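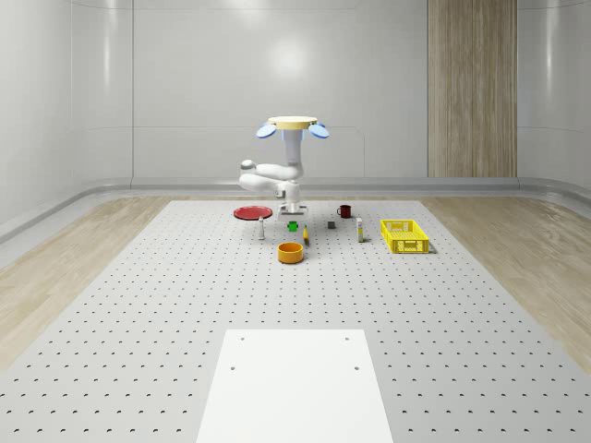
When Beat Fuchs opens his front door in Wullbridge, the smell of warm bread gets to you a good second before he does. He is 58, he has been baking at home since he was a boy standing on a stool in his grandmother's kitchen, and he will not hear of anyone starting an interview without a slice of something and a proper cup of tea.

"I never meant to teach," he says, once we are settled and the butter has gone round. "A neighbour asked how I did my rye, and then her sister wanted to know, and before long I had people in the kitchen every other evening. My wife started eating her supper in the garden!"

The classes now run in the old reading room on Dellis Lane, six people at a time, from seven in the evening until the last loaf is out - which can be very late indeed if the talk is good. Beat began them in 2000 and still uses the same starter, kept in a jar in the coolest corner of his larder and fed each morning before the radio goes on. 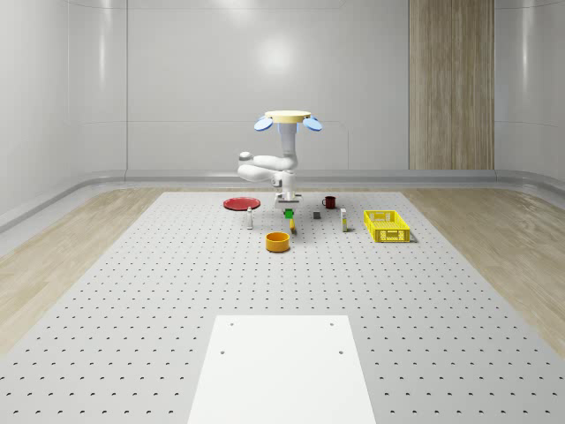 Leandro Zúñiga came along as a beginner and now helps with the July course, when the warm nights make the dough race ahead of everybody. "My first loaf was a doorstop," he tells me cheerfully. "Beat cut it up, toasted it and put soup on it, and we all ate it. I came back the next week with more flour."

I ask Beat what he would say to somebody whose bread keeps coming out flat. He thinks for quite a while, brushing crumbs into his palm.

"Leave it alone a bit longer," he says. "Go and ring your mother. And then, when you think it's ready, have another cup of tea first." He is already reaching for the pot.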